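3.2 What the peat cores told us

Of all the parts of this project, the coring at Koswood gave us the most to be excited about. The bog had been drained in 1906 for grazing, and the old ditch plan still hangs in the Trokedeo parish office, so we knew where to expect damage. What we did not expect was how much living peat was left between the ditches! In the two northern plots the top layer was still spongy and full of recognizable moss stems, while the plots along the Sengar road had dried to a dark crumb that fell apart in the hand.

We took 6 cores per plot, each 100 cm long, and sliced them on site. McKinnon's earlier survey (Mélanie McKinnon kindly lent us her field notebooks) used shorter cores, so her values can only be compared with our upper slices. Where they overlap, the match is very good.
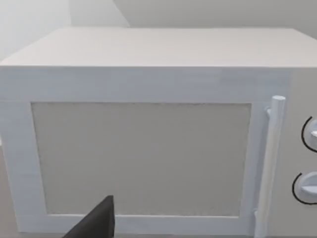
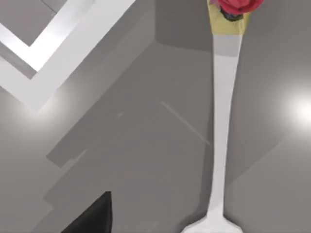 Figure 4. Two computer-rendered views: the top and front of a white microwave oven (first) and a red flower above a pale yellow collar (second).

Water level explained more of the difference between plots than vegetation did. Plots with a June water table close to the surface held on to their carbon, even where heather had moved in. Plots with a deep water table had lost it, even under a decent carpet of moss, and we take that moss to be a recent arrival. The Karo ditch, blocked by the landowner long before our work began, is a lovely case: the peat on its upslope side looks almost as good as the undrained reference, and the downslope side is catching up.

One caution. Our loss estimates assume that the bog surface was level before drainage, and around 1000 m of the eastern margin clearly was not. We left that margin out of the totals in Table 2 and return to it in Section 4.1, along with the burned patch near the gate.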